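3.2 Standby-Verbrauch von Küchenkleingeräten

Die Leistungsaufnahme im Bereitschaftszustand wurde in 321 Haushalten der Gemeinden Gititz und Lekenau erfasst. Insgesamt gingen 648 Geräte in die Auswertung ein, davon 461 mit permanent betriebener Anzeige oder Bedienelektronik. Die übrigen Geräte verfügen über mechanische Schalter und wurden lediglich als Referenzgruppe mitgeführt. Zum Einsatz kamen Zwischenstecker-Messgeräte des Typs Pleltidon mit einer Auflösung von 0,01 W; die Kalibrierung erfolgte vor Beginn der Feldphase und erneut im Juli nach deren Abschluss. Eine Drift außerhalb der Herstellertoleranz wurde bei keinem Messgerät festgestellt.

Als Bereitschaftszustand gilt im Folgenden jeder Betriebszustand, in dem das Gerät mit dem Netz verbunden ist, seine Hauptfunktion nicht ausführt und auf eine Eingabe unmittelbar reagieren kann. Der Auszustand wird davon getrennt behandelt (Abschnitt 3.4). Geräte mit Netzwerkanbindung wurden ausgeschlossen, um die Vergleichbarkeit mit den älteren Erhebungen zu wahren.

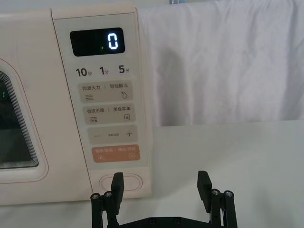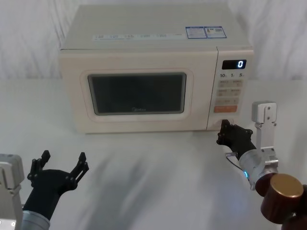
Abb. 6: Mikrowellengerät in cremefarbener Ausführung.

Die Zuordnung der gemessenen Leistung zu einzelnen Verbrauchern innerhalb eines Geräts ist im Feld nur eingeschränkt möglich. Gemessen wird stets die Summe aus Netzteilverlusten, Steuerelektronik und Anzeige. Für die Modellrechnung wurde daher ein additiver Ansatz gewählt, in dem die Netzteilverluste als lastunabhängiger Sockel und die Anzeige als Funktion der Zahl leuchtender Segmente eingehen. Bei Segmentanzeigen hängt der zweite Term vom dargestellten Inhalt ab: Eine einzelne Null mit danebenliegendem grünem Anzeigepunkt, wie in der ersten Aufnahme von Abb. 6, belegt sechs von sieben Segmenten einer Stelle, eine vierstellige Uhrzeit dagegen je nach Ziffernfolge ein Mehrfaches davon. Dieser Effekt wird in den meisten Verbrauchsmodellen vernachlässigt. Im vorliegenden Datensatz erklärt er einen kleinen, aber über alle Geräteklassen hinweg nachweisbaren Teil der Streuung innerhalb baugleicher Geräte.

Größeren Einfluss hat die Bauart des Netzteils. Geräte mit konventionellem Transformator weisen einen deutlich höheren Sockel auf als solche mit Schaltnetzteil, und zwar unabhängig davon, ob eine Anzeige vorhanden ist. Das Baujahr allein ist hierfür kein hinreichender Prädiktor, da beide Bauarten über längere Zeit parallel vertrieben wurden. Wurde das Baujahr anstelle der Netzteilbauart in das Regressionsmodell aufgenommen, sank die erklärte Varianz in sämtlichen Teilstichproben.

Zur Abschätzung des Jahresverbrauchs wurde das Nutzungsprofil nach Xie übernommen, das die tägliche Betriebsdauer je Geräteklasse vorgibt und die verbleibende Zeit vollständig dem Bereitschaftszustand zuschlägt. Für Kaffeemaschinen mit Abschaltautomatik überschätzt das Profil die Bereitschaftszeit und wurde entsprechend korrigiert. Für Mikrowellengeräte und Einbaubacköfen blieb es unverändert. In Lekenau gaben mehrere Haushalte an, einzelne Geräte über schaltbare Steckdosenleisten zu betreiben; die betreffenden Messreihen zeigen Unterbrechungen von wechselnder Dauer. Sie wurden im Datensatz belassen und in der Auswertung mit der tatsächlichen Netzverbindungszeit gewichtet.

Zwischen den beiden Gemeinden ergab sich nach Kontrolle der Geräteausstattung kein signifikanter Unterschied. Die Daten wurden daher für die Hochrechnung in Abschnitt 3.3 zusammengefasst.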